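Gripper trials: your questions

Which ones are you comparing?
Two hand-held grippers, the Posex and the Modmont. I've had both since August and I still swap favourites every week!

Do I need an arm to try them?
No, and I'd leave the arm out at first. You hold the gripper, do the job yourself and find out what the fingers are good at. My Leung controller stayed in its box for the first 664 grasps (yes, I keep a tally).

What do you practise on?
Frosted plastic cups, mostly, plus a drink bottle and a small glass. I like to have some lying down and at least one upright, and I do it all on a patterned blanket – a plain top is far too kind to the camera.
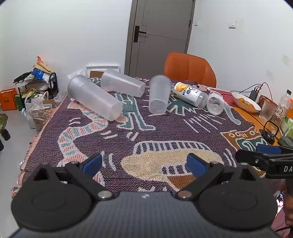 One reader wrote in to say that cups on their side are a poor test, as any soft pad will roll them into place, and that I should be scoring the upright ones only. I half agree! I now keep two separate scores, 40 tries each.

Do finger pads wear out?
Mine went shiny at 849 grasps and started slipping on glass. Ellunness sell spares, and fitting them is a fiddly but short job.

Can I use two at once?
You can, though do get comfy with one first. My first go with a pair was a right muddle.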